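Chapter 4
Shelves, Rows and Reach: Arranging Things So People Can Find Them

Think about the last time you hunted for something in a kitchen that wasn't yours. You opened a door, moved a jar, moved it back, tried the next door. Now think of a kitchen where your hand went straight to what you wanted. That second kitchen is what this chapter is about, and I love teaching it – you can start practicing tonight!

Cereal boxes are a wonderful place to begin. They are light, they stand up by themselves, and their fronts are designed to be recognized from across a store. In her first year running the pantry at Mulwood, Nazma Weerakoon sorted 2,585 boxes of dry goods, and she still trains every newcomer on cereal before letting them near the cans.
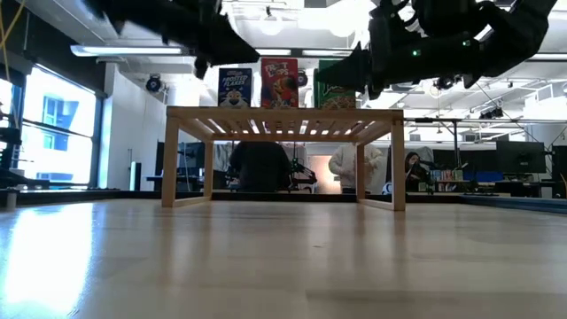
Figure 4.1 Three cereal boxes on a slatted wooden rack, with clear space between them. The shortest, Frosted Flakes, is on the left.

Look at the gaps first. A box with room on both sides can be lifted without knocking over its neighbor, and small hands manage it as well as large ones. Then look at color: blue, red, green. At six in the morning most of us don't read labels at all – we reach for the red one.

Height matters too, and so does the way a box is turned. We will come back to both in Section 4.3, where Charoen Jaidee's pantry plan puts 80 items on four shelves with every front showing.

Before you read on, try this. Take three boxes from your own kitchen and line them up on a table or a low rack. Ask someone to close their eyes while you swap two of them, then see how quickly they spot the change. Write down what gave it away.

Key terms in this chapter: facing, reach zone, front row, spacing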